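A Desk Becomes a Dish Station: Notes on a Small Kitchen Without a Counter

Readers of this journal will recall that the apartment on the second floor of the Prothero building was let to the present author in June with a kitchen in name only. It comprises a sink, a two-burner stove and a length of counter on which a cutting board may be placed, provided that nothing else is. The lease describes the arrangement as compact. Correspondence with the management office on the subject of additional counter space has concluded, and the matter is regarded as closed.

The following is a record of the measures taken with respect to the washing-up.

The first measure was the acquisition of a table. Several were considered, including a folding model from Skamar, whose legs proved unsatisfactory on carpet. The table eventually selected was a former desk, purchased secondhand from Maëlle Poirier upon her departure for a larger residence. It has a light wooden top with rounded corners, and it retains a round opening for computer cables. The purchase price was 100 dollars, delivery not included. Ms. Poirier's brother-in-law assisted with the stairs and was given lunch.

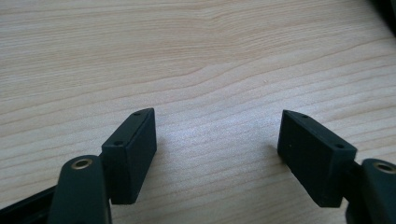 The tabletop, light wood.

It should be stated that a desk is not designed for wet articles. Advice was therefore sought from Ieuan Gwynne, whose experience with furniture finishes is considerable and whose opinions on them are firm. Mr. Gwynne recommended two thin coats of a clear sealant, with a full day allowed between coats, and a light sanding before the second. He further recommended that the edge of the cable opening receive the same treatment as the top - a point that would otherwise have been overlooked. The work was begun on a Monday and the table was returned to service by the end of that week.

The second measure concerned the rack. The previous rack, a two-tier chrome article, had rusted at the welds and was too tall for the shelf above it. Its replacement is a single low basket. The selection was governed by the following considerations: that it should stand on the table without overhanging it, that it should be light enough to carry to the sink with one hand, and that its color should not show every trace of hard water. The last of these is of some importance in this district.

A rack without a tray was ruled out at an early stage. Sofia Kyriakidis, who occupies the apartment below, has had one ceiling repaired already and has expressed the wish that it remain so. 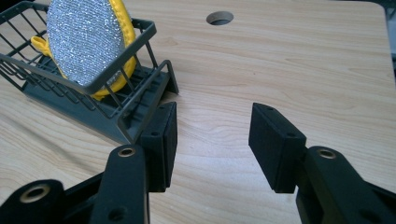
The dish rack on its tray, with the round scrubber standing in the basket.

The third measure was the adoption of a fixed place for the scrubber. Under the previous arrangement, the scrubber was kept in a saucer beside the faucet, where it remained damp and acquired an odor. It was also frequently mislaid, on one occasion for two days. It now stands upright in the rack, on its edge, so that air may reach both faces. The scrubber in use is of the round type, with a silvery face and a yellow border, and it has a loop by which it could be hung. Hanging was given fair consideration. However, the only available hook is occupied by the oven mitt, and no alternative position for the oven mitt has been identified.

Some practical observations are offered for the benefit of readers in comparable circumstances.

Plates are best placed toward the back of the basket and cups toward the front. The reverse order was tried and resulted in the loss of a saucer. Cutlery should be dried by hand at once and put away. The tray is to be emptied each evening, rinsed, and wiped along the underside before it is returned to the table. The table itself is wiped last.
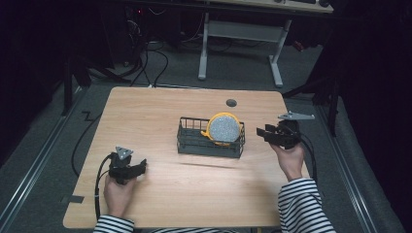 The position of the rack upon the table has been revised more than once. A place in a back corner was favored at first, as it left the greatest area free for the preparation of vegetables. A central position has the advantage that the basket can be reached from either side, which is convenient when one person is washing and another drying. Ebere Oyewole, a frequent guest at dinner and a conscientious drier of dishes, prefers the center. The author prefers the corner. For the time being, the rack is moved according to who is present.

One question remains outstanding, namely the floor. The table stands on gray carpet, and carpet is not a suitable surface on which to carry a full tray. A washable mat from Mosach has been ordered and is expected shortly. Should its dimensions prove to be as stated, a further entry will address the mat and, if space permits, the long-deferred subject of the spice shelf.

Comments regarding sealants may be left in the usual place and will be forwarded to Mr. Gwynne.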